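April 2018

Davwood opens fabric folding room at Dondarora

Davwood has opened a room for sorting and folding fabric at its Dondarora site. The work is done on wood-grain tables, one piece at a time - creases out first, then the fold.

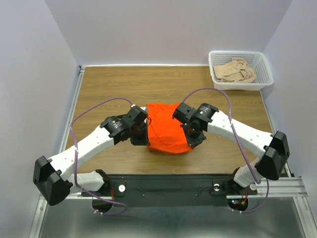 Photo: Clerker / Davwood

The room will handle 763 pieces a week, with finished stacks going to Cuevas for packing. Orders of 10 or more can be placed now through the Dondarora office.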